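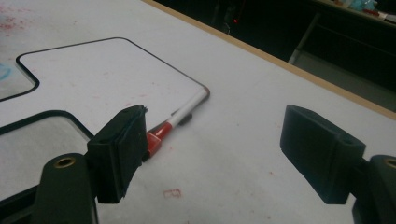

How long should you leave a sourdough starter in the fridge between feeds? I go a fortnight with mine and it always perks up after two feeds on the worktop.

I've been baking from the same jar since February, mostly with Talik rye (the coarse one, lovely stuff!), and I've got lazier with it every month. It smells a bit like nail varnish when I open the lid, but a good stir sorts that out.

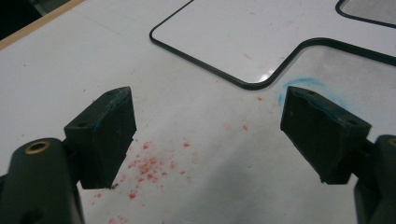 The loaf itself is 367 grams of water to a bag-end of white flour, then 22 minutes with the lid on and as long again without. Mine came out a bit flat last time, so I'm trying a longer prove tonight.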